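Home Research Data Notices Contact

Brerevura Institute, Warnia
@brerevura

15th January. The Brerevura Institute has opened the second collection period of the Forkedero project. This thread sets out the procedure now in force, for the information of partner laboratories and of those waiting for the next data release.

Forkedero gathers demonstrations of simple tabletop handling. A trained operator guides the arms through a task, and the motion is recorded together with the camera views. The recordings are then used to train a control policy.

The first period closed in August with 895 accepted episodes. The second uses the same file layout, so existing loading scripts should work without changes. Partners who find otherwise are asked to write to the data desk and attach the error message.

The table is kept plain. Operators wipe it at the start of each session and remove anything that does not appear on the object list for that session.
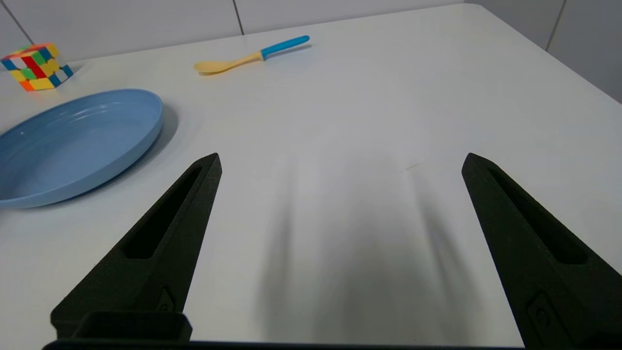
Objects are chosen from ordinary goods that a partner could buy locally. The present list has a puzzle cube, a red snack carton, a plastic spoon, a light blue plate and a whiteboard marker. Exact matches are welcome at partner sites and are not required.

Each object places a different demand on the policy. A plate has to be taken by its rim. A spoon lies low and offers little height to the fingers. A marker can roll if it is touched off center. Cartons deform, and operators are told to close slowly on them.

Placement is drawn at random before each block of 20 episodes. The operator reads the layout card, sets the objects by hand and steps back before recording begins. Positions are not measured to the millimeter. Small differences from the card are useful to us and should be left alone.

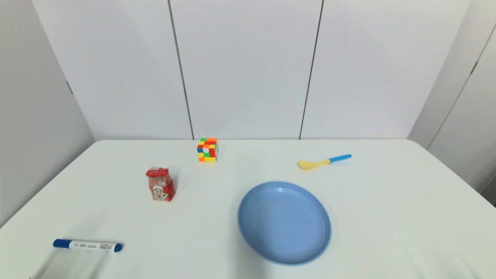
Instructions are spoken in everyday language and saved as text with the episode. "Put the marker on the plate" and "Move the marker to the plate" are both acceptable. We ask operators to vary their wording across a block and to avoid naming the arm to be used.

A question received from several partners concerns failed attempts. An episode in which the operator misses an object and then recovers is kept and tagged "recovery." An episode that is abandoned is kept in a separate folder and is excluded from the standard release.

An episode must also be rejected if a hand enters the view after recording has begun, if a view drops out, or if the instruction text does not match the action performed. Rejected episodes are not edited or trimmed to make them pass.

The case we most wish to strengthen is reaching for one object when another stands close behind it. In the first period our layouts were too generous with space, and policies trained on them were inclined to close on the wrong item when two stood near each other.
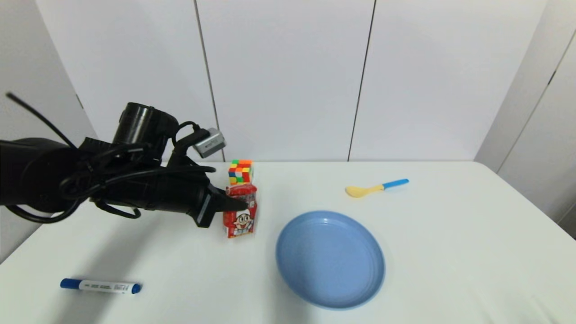 Gripper at the red carton, with the puzzle cube directly behind.

For these crowded layouts the approach matters as much as the grasp. Operators are asked to make one clear approach at an even speed and to pause briefly before closing. Hovering over the table while deciding what to do next produces examples that are hard to learn from.

Cables should be checked before every block. A loop that catches during a reach can pull the wrist to one side, and the recorded motion will then include a correction that has nothing to do with the task. If this occurs, stop, note the episode and begin again from the rest position.

Both head and wrist views are stored at full length. We have been asked whether the wrist view alone would reduce the size of the release. A version with wrist views only will be prepared for partners with limited storage. The complete version remains the reference for all reported results.

Some motion blur is expected in the wrist views and is not grounds for rejection. A deployed policy will receive such images as well. Reviewers should reject a wrist recording for blur only when the target object cannot be made out for most of the episode.

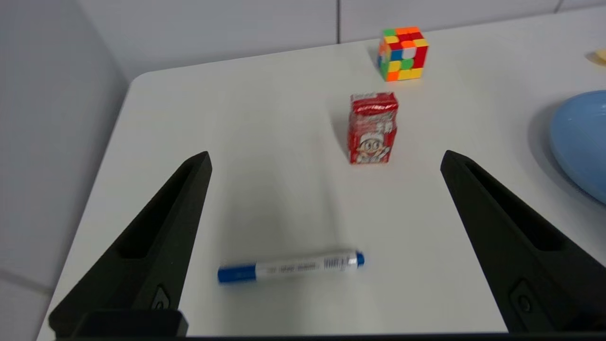
Review is carried out by two readers, neither of whom operated the arm during the session. Where they disagree, the episode is held until the end of the week and viewed again. The final decision and the reason are entered in the session log.

The Sandhu Laboratory, our partner for evaluation, will receive the first four sessions ahead of the wider release. Its staff will test whether the new layouts reduce wrong-object grasps. Results will be published in either case, including any that show no improvement.

Operators joining this period should complete the practice session before their first recorded block. Practice episodes are saved under a separate label and must never be merged with the main set. Two such files were found in the August release and have been withdrawn. A corrected index is available on the Data page.

Partner laboratories may propose objects for the next list. Proposals should give the size and weight of the item and state whether it can be bought in more than one country. Glass, blades and anything containing liquid will not be considered.

Requests for access to the first-period data should be sent through the form on the Data page. Applicants who have already signed the Forkedero terms do not need to sign again. Questions about this procedure may be left as replies to this thread, and the data desk in Warnia will respond during office hours.

Last updated: 15th January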